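Forum d'entraide Melside — Robotique scolaire et universitaire
Rubrique : Simulation et apprentissage

Caméra embarquée sur la pince : l'objet cible n'apparaît presque jamais dans les images

Tanvir Haque
Publié le 2 mai

Bonjour à toutes et à tous,

Dans le cadre du projet d'étude Skiren, notre groupe de quatre étudiants doit entraîner un bras simulé à déposer une pièce dans un bac. Nous avons généré 2 418 images à partir de la vue attachée au poignet. Trois d'entre elles sont reproduites ci-après. 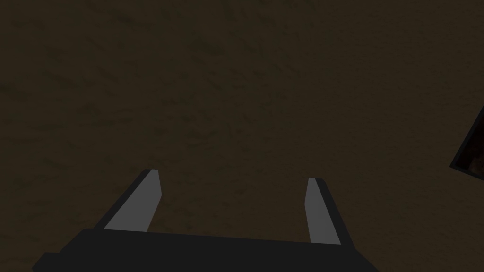
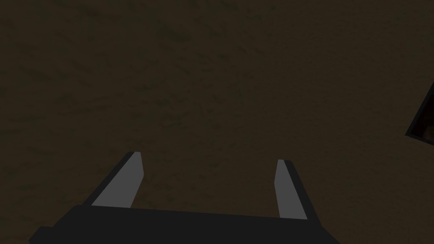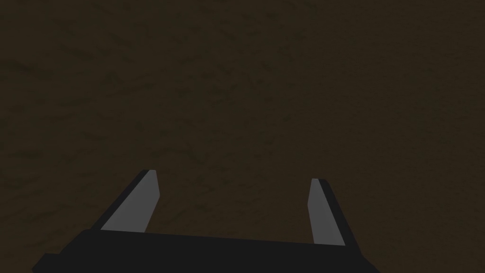

Pince ouverte dans les trois cas, rien entre les doigts.

Le modèle apprend correctement la fermeture des doigts, mais il échoue dès qu'il doit s'orienter vers le bac. Notre encadrante, Mme Prajapati, estime que le champ de la caméra est en cause. Convient-il de déplacer la caméra, d'élargir le champ ou d'ajouter une seconde vue ? Le rapport intermédiaire est attendu en septembre et nous souhaiterions éviter de tout régénérer.

Je vous remercie par avance.

Syafiqah Menon

Bonjour,

La vue du poignet est utile pour la phase finale de saisie, mais elle ne renseigne guère sur la position générale du bras. Il est recommandé de lui adjoindre une vue fixe, placée en hauteur et couvrant l'ensemble du plan de travail, puis de fournir au modèle les deux images ainsi que les angles articulaires.

Il n'est pas nécessaire de régénérer les trajectoires. Si vos fichiers conservent l'état complet du simulateur à chaque pas, vous pouvez les rejouer et effectuer un nouveau rendu avec la seconde caméra. Nous avons procédé ainsi pour le projet Damik : 670 épisodes ont été rendus de nouveau en une nuit sur un poste de salle de travaux pratiques.

Deux vérifications préalables s'imposent :
— la graine aléatoire des textures doit être enregistrée avec l'épisode, faute de quoi le sol changera d'aspect d'une vue à l'autre ;
— les deux caméras doivent être échantillonnées au même pas de temps.

Je déconseille d'élargir fortement le champ de la caméra existante. Les doigts deviennent alors très petits et la précision de la saisie s'en ressent.

Santosh Rana

Même difficulté l'an dernier avec Aksoy. Nous avons incliné la caméra jusqu'à 40 degrés et cela a suffi. À essayer en premier.

Bhupendra Bhatia

Je me permets de compléter la réponse de Mme Menon. Avant toute modification, il serait souhaitable de mesurer la proportion d'images dans lesquelles le bac est visible. Le masque de segmentation du simulateur permet d'obtenir cette valeur sans annotation manuelle, et elle aura toute sa place dans votre rapport. Quant à l'inclinaison proposée par M. Rana, elle suppose de refaire l'étalonnage entre la caméra et la pince. Ce point est souvent oublié par les groupes débutants.

Tanvir Haque

Merci pour ces réponses. Les états sont bien enregistrés, la graine des textures ne l'est pas. Nous allons commencer par la mesure sur les masques.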